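# In defense of the clothes on the bed

I'm going to stick up for the pile. You know the one. It starts with a pair of jeans you wore for maybe four hours, too clean for the hamper and too worn to go back in the drawer, and by the end of the week it has taken over half the mattress.

My friend Hilde Willems thinks this is a character flaw. She makes her bed before she has her coffee, corners and all, and she once told me (kindly, I think!) that my bedroom looked like it had been searched. Hilde owns a valet stand, a handsome old Van den Broek thing with a bar for pants and a little tray for keys, and for a while she had me convinced that furniture was the answer. So I bought a stand of my own, a Simis, on sale. It lasted from Christmas to April before it turned into a place where a bathrobe lives. You can't even see the bar anymore. The jeans went right back to the bed, where they'd been perfectly happy all along.

What I keep coming back to is that a bed is the best work surface in the house. It's big, it's soft, it's at a decent height, and for sixteen hours a day it's doing nothing. I fold on it, I pack on it, I lay out two sweaters and stare at them. Try that on a dresser top! And yes, things get tangled up in the bedding, and yes, I have shaken out a comforter and had a sock fly across the room — but I've also found every single thing I was looking for, which is more than I can say for my closet.
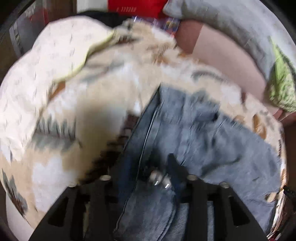
Denim is the real troublemaker, if you ask me. A T-shirt you can toss in the wash without a second thought. Jeans want to be worn again, and then again after that, and no drawer system I've ever tried has a spot for clothes that are in the middle of things. I paid for one of those planning apps, Pruvow, and it sorted my whole wardrobe into "clean" and "laundry" and had nothing to say about the rest. That's most of what I wear!

I do have limits. Towels don't go on the bed, and neither does anything I've gardened in. Once a week I strip the whole business down to the mattress, wash the comforter if it needs it, and put every last pair of pants away. It looks lovely, and I stand in the doorway for a minute feeling like Hilde.

Then I change out of my good jeans for dinner, and the hamper seems a little harsh, and the bed is right there. Hilde is coming to stay next month, so I suppose I'll have to clear off the Simis. She'll need somewhere to put her coat.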